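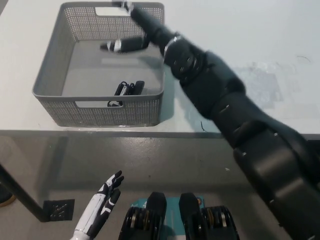
Why Do Things Have Holes?

A hole is a place where material has been left out. Holes let air and water pass while larger objects stay behind. A sieve works this way. Water fits through the gaps. Pasta does not.

Holes also save weight. A solid plastic panel might weigh 130 grams. The same panel with many small holes weighs less and uses less plastic.

Shape matters. A round hole has no corners, and cracks often start at corners. Airplane windows have rounded corners for the same reason.

Try it: Cut 2 strips of paper the same size. Punch 4 holes in one strip. Pull each strip by its ends. Which one tears first, and where?

Lemo Science Pages, October 20, 2022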